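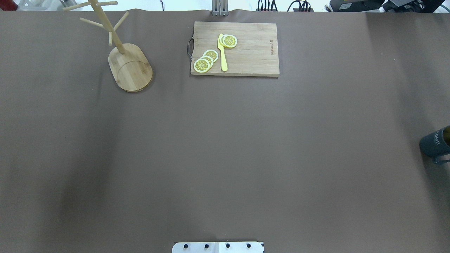 Sadidel cell, head view of the table with the kitchen set: mug tree, cutting board with lemon slices and knife, HOME mug on its side.

Prumham Workshop > Cells > Sadidel > Minutes

Minutes of the maintenance meeting, Sadidel cell
8 April 2021, small meeting room, Prumham

Chair: Duarte Calado
Present: the two cell technicians, the day operator, the evening operator, the software engineer for Thampi, the person responsible for the spare parts store
Excused: the electrical safety inspector (sent written remarks, see item 5)
Minutes: evening operator

1. Minutes of the previous meeting

The minutes were accepted with one correction. In the point on lubrication it was written that the lift column is greased by the operators. It is greased by the technicians only. The operators wipe the old grease from the cover when they see it and write it in the cell book.

Two actions from last time are still open. The label for the main switch is not yet changed, and the drawing of the table with the new hole positions is still in pencil. Both are carried over to the action list at the end.

2. State of the machine

The technicians reported that the robot is running again since the repair of the left wrist joint. The joint was opened, the seal was replaced and the encoder cable received a new strain relief. The old seal was hard on one side. The technicians kept it in a bag with the date of removal, and Fultmont has asked to receive it for inspection.

After the repair the arm was moved for 20 hours with low load and then for one full shift with the normal kitchen task. There was no position error in this time. The joint makes a light sound when it turns quickly to the outside. The day operator finds the sound louder than before the repair, the evening operator finds it the same. It was decided to make a sound recording now and a second one after one month, at the same speed and with the same arm position, so that there is something to compare.

The right arm had no work done on it. The chair asked if the seal of the right wrist has the same age. It does. The technicians would prefer to change it before it gives trouble, but the arm must then stay out of service for two days. A decision was postponed until the spare seal is in the store.

3. White mounting plate

The front plate was discussed at some length. During the weekly check one of the bolts in the front row could be turned a little by hand tool before it reached the set torque. The other bolts in the row were correct. The bolt was taken out, cleaned and put back with new thread lock.

The day operator asked if the two halves of the plate can move against each other at the seam. The technicians checked this with a feeler gauge after the bolt was tightened and found no movement. They did not check it before, so it is not known if there was movement with the bolt in its earlier condition. The chair asked that in the future the gap is measured first and the bolts are touched second. This will be written into the weekly sheet.

The bolt heads will receive a line of paint marker across head and plate. A turned bolt can then be seen from the operator side without a tool. The evening operator asked for a light color because the heads are black. Agreed.

4. Table and object set

The brown table surface remains. The technicians had proposed to change it for a gray one, but the software engineer is against this: the HOME mug is dark gray and the detection separates it better from brown. The matte surface also gives few reflections from the lamps above. The left side of the table is slightly darker than the right, and he would like to have this corrected at the lamps and not in the software. One technician will turn the left lamp and note the old angle first.

Cleaning of the surface was clarified. Only a damp cloth and the mild soap from the store are used. The spray from the corridor cabinet leaves a shiny film and shall not be used in the cell — it was found there again, next to the keyboard, and was taken out.

Start positions for the kitchen task stay as they are in the set-up sheet:

- mug tree at the upper left, without mugs on the pegs
- cutting board near the top center, with the handle to the left
- lemon slices and the yellow knife on the board
- mug lying on its side at the right edge

The day operator reported that the mug sometimes lies too far to the right, and then the gripper comes near to the joint limit when it goes for the handle. The software engineer explained that the limit warning appears when 3 degrees are left. The warning itself does no harm, but the arm slows down and the cycle is not usable. It was agreed to put a small mark in pencil on the table edge for the rightmost allowed position of the mug. Tape shall not be used for it, as the last tape took some of the surface with it when it was removed.

For the mug tree, the technicians ask everybody to lift it by the base. The pole of the earlier one became loose because it was carried by the pegs. A spare is in the store, lower shelf.

The metal bracket at the far edge of the table stays in its place until the new drawing is finished. It must not be used to hang cables or tools.

5. Cables at the far edge

The inspector wrote that the black cable bundle along the far edge of the table is acceptable for the moment, but that it should be fixed so that it cannot come forward onto the work surface. He also asks that every cable in the bundle carries a label at both ends. In October he will visit again, and this must then be complete.

The technicians proposed a cable channel screwed to the rear side of the table. The chair was concerned that the channel will make it slow to change a cable during a shift. After discussion the choice fell on a channel with a cover that opens without tools. The person from the store will ask for a price for a length of roughly 40 inches.

The inspector had no remarks on the emergency stop. It was tested by both operators in the week before the meeting, and the test is signed in the cell book.

6. Camera calibration

The software engineer presented the result of the last calibration of the head camera. The error is inside the limit over most of the table and grows in the upper corners. He believes that the head tilts down by a very small amount after the machine is warm, and that a calibration made early in the morning is therefore not correct for the afternoon.

The new procedure is the following. The machine is switched on and the head is held in the working position for 48 minutes. Only after this the calibration board is placed. The operator does not touch the head, also not for cleaning the lens, between the warming and the end of the calibration. If the lens must be cleaned, it is done before switching on. The result file is saved in Thampi under the name of the cell and not under the name of the operator, as there were two cases where a file could not be found.

The evening operator asked what to do when the robot was switched off only for a short break. The software engineer has no measurement for this case. Until he has one, the full waiting time applies.

7. Spare parts

The store now has one encoder cable and one set of plate bolts for the Sadidel cell. There is no wrist seal. Fultmont confirmed the order but gave no delivery date. The chair will call them.

It was noted that the gripper pads are taken from the store without writing it down. The card is hanging on the inside of the cabinet door, and a pencil is now fixed to it with a string. The person from the store asked for a little discipline here, as he otherwise orders either too early or too late.

Old pads go into the box for used parts and not into the general waste. The technicians look at the wear to see if the pressure is set equally on both fingers.

8. Other points

The day operator asked that the cell book is kept on the operator desk and not carried to the office. Agreed.

The chair thanked the technicians for staying late during the repair of the wrist.

There was a question if visitors may stand behind the yellow line during automatic mode. The answer is yes, when an operator is at the stop button for the whole time and does no other work.

9. Actions

Technicians: sound recording of the left wrist, now and again after one month
Technicians: paint marks on the plate bolts, light color
Technicians: turn the left lamp, note old and new angle
Technicians: finish the table drawing (carried over)
Day operator: add the gap measurement at the seam to the weekly sheet, before the bolt check
Evening operator: pencil mark for the mug position; new text for calibration on the set-up sheet
Software engineer: measure the head tilt after a short switch-off
Store: price for cable channel; labels for the cables; main switch label (carried over)
Duarte Calado: call Fultmont on the wrist seal and send them the old one

The next meeting is held when the seal has arrived, or in one month, whichever comes first. Remarks on these minutes should be given in writing to the evening operator.

Prumham Workshop | Contact the cell desk | © 2021 Prumham | Back to top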